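Ciencia para curiosos | Robots y máquinas

UN DÍA DE PUERTAS ABIERTAS ENTRE ROBOTS (Y CÓMO NO ABURRIRSE EN ÉL)

2020-06-02

Si alguna vez te han prometido que ibas a ver robots, seguramente imaginaste algo con piernas, voz metálica y malas intenciones. Luego llegas a la jornada de puertas abiertas y te encuentras un brazo. Un brazo solo, sin cuerpo, sin cara y sin el menor interés en conquistar el planeta.

No te vayas todavía. El brazo es lo mejor de la visita.

En el taller Horell abren las puertas una vez al año, en septiembre, y dejan pasar a los grupos de colegio con dos condiciones: no cruzar la línea amarilla del suelo y no preguntar si el robot sabe bailar. La segunda se incumple siempre. La respuesta, por si te la quieres ahorrar, es que no.

¿Qué hace entonces? Practica cosas que tú haces sin pensar, como coger un objeto pequeño de una mesa y ponerlo en otro sitio. Tú aprendiste con un año, manchándolo todo de puré. Al robot le cuesta bastante más, y eso que no come puré.

Prueba un experimento en casa. Coge un bote de cristal cerrado, de los pequeños. Ahora fíjate en lo que ha hecho tu mano: ha abierto los dedos lo justo, ha bajado, ha apretado un poquito y ha parado antes de apretar demasiado. Si el bote pesaba más de lo que creías, ha corregido ella sola. Ni siquiera te ha pedido permiso.
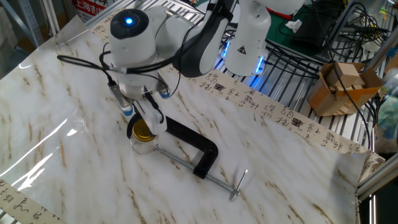

El robot no tiene esa suerte. Su mano se llama pinza y va colocada al final del brazo, en el lugar de la muñeca. Las hay con muchos dedos, pero las más corrientes se abren y se cierran como unas tenacillas de servir ensalada. Para usarla, el robot tiene que averiguar primero dónde está el bote, y el cristal transparente es una faena: la luz lo atraviesa, hace reflejos y despista a los sensores. Una tapa de metal tampoco ayuda mucho, porque brilla.

Luego viene la fuerza. Si la pinza aprieta poco, el bote resbala. Si aprieta mucho, hay que ir a por la escoba. (Los robots no barren lo que rompen. En esto se parecen bastante a algunos hermanos.)

¿Y cómo aprende? Repitiendo. En Horell tienen un programa de prácticas, Livton, que apunta cada intento, salga bien o salga fatal. El año pasado guardó 2880 intentos, y 613 de ellos fueron fallos. Hay quien se pone triste con un número así. A los ingenieros les encanta, porque un fallo bien apuntado les dice qué hay que cambiar. Intenta usar este argumento con tu próximo examen de mates y cuéntanos cómo te va.

Durante la demostración oirás a algún adulto decir «pues va lentísimo». Va lento a propósito. Cuando hay personas cerca o se está probando un movimiento nuevo, conviene que haya tiempo para pararlo con el botón rojo de emergencia. No, tampoco te van a dejar pulsarlo.

Si vas a una visita parecida, lleva preparada una pregunta buena. «¿Qué es lo que peor se le da?» funciona de maravilla, y la respuesta suele ser larga. Con nuestro grupo salieron las bolsas de plástico, los calcetines y todo lo que cambia de forma en cuanto lo tocas. Doblar un calcetín, para un robot, es casi un deporte de riesgo.

Así que la próxima vez que te manden recoger tu cuarto, no cuentes con que venga una máquina a salvarte. De momento, los calcetines siguen siendo cosa tuya.

93 compartidos · 2 comentarios

© Revista Matar para lectores pequeños | Contacto | Volver arriba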